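Search this site
Enter keywords Go

The Stem End Should Decide When Bananas Go Out 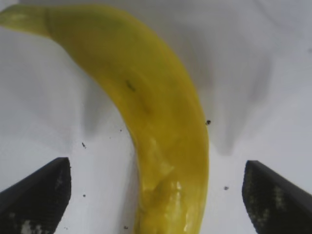 A single banana, still greenish toward the stem, with a small dark mark on the skin.

By Reshma Kruger
Mar 10, 2022

Most workplace kitchens that put out free fruit sort their bananas by the color of the middle. The body is yellow, so the fruit goes in the bowl. I think this is the wrong test, and it accounts for a good share of what gets thrown away.

A banana does not color evenly. The body usually turns first and the two ends follow. A fruit can be golden along most of its length and still be olive near the stem, and at that stage it is firm, slightly starchy, and hard to open without crushing the tip. People pick one up, bend the stem, get nowhere, and put it back. The bruise from that attempt shows up later as a dark patch, and the next person rejects it for the patch.

The stem is the better indicator. If it is green, hold the fruit back. If it has gone yellow, put it out. The check takes a second per bunch and needs no chart on the wall.

My second objection is to the way we treat marks. At the Sonport canteen, where I handled produce orders until January, the written rule was to discard any banana with visible damage. A short brown mark is usually a scuff in the peel. The flesh under it is normally sound. A dent is a different matter, as pressure reaches the flesh more easily than a scratch does, but even then the soft area tends to be small and can be cut out. Neither one justifies the bin.

Kheri Biwott, who ran the receiving side, disagreed with me on this and still does. His position is that staff will not eat marked fruit, so sorting it in only moves the waste from the stockroom to the bowl. That is a fair point about behavior. It is weaker as a point about ordering. We bought 1,000 bananas a month and discarded on appearance before anyone had been offered a choice. If the fruit is going to be refused, let it be refused by the person who was going to eat it.

There is also the question of how bananas are stored. A deep bowl is a poor container. The bottom layer carries the weight of everything above it, and the curved shape means contact is concentrated on a narrow strip of skin. A flat surface with the fruit in one layer takes more counter space – I accept that – but it removes the main source of dents after delivery. Kerubo Urio switched the Pronholm kitchen to 2 shallow trays and kept the rest of the delivery in its carton. I would do the same anywhere with the counter to spare.

None of this requires a new supplier or a higher grade. Check the stem, ignore the scuffs, trim the dents, and stop stacking.

Contact | Copyright 2022 Plendier | Back to top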